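Search this site Enter keywords Go

Lorik Moon Rock Thin Section Set

I've been selling teaching slides for 7 years and this is the set I'd keep if I had to clear the shelves! You get six thin sections of lunar-type rock, all cut from earth basalts and anorthosites picked to match what comes back from the Moon (no, there's no real Moon in the box, please stop emailing me). They're made by Drotano and they fit any ordinary polarizing microscope.

My favorite is the Stöckli basalt. Cross the polarizers, turn the stage slowly, and the feldspar laths go from gray to black and back again. I lost most of a Monday to it. The Rurkitz anorthosite is plainer, but it's a great first slide for kids.

The guidebook runs 92 pages and it's written for normal people, with a nice chapter on how the lunar highlands formed. My one gripe is the foam tray, which grips the slides too tightly. Push from underneath and they pop right out.

Sets ship in roughly 2 weeks. Spare cover slips are sold separately.

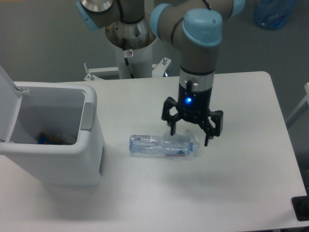
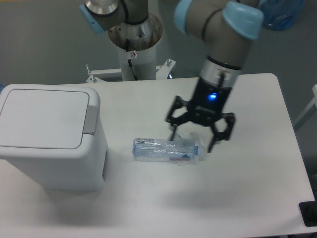

Clear bottle with a blue cap, lying on a white table in both photos.

Comments

Does the guidebook come as a PDF too? I'd love it on my tablet.

Bought this in January for my homeschool group. The basalt was a huge hit, and yes, the tray is awful.

Any chance of a breccia slide next?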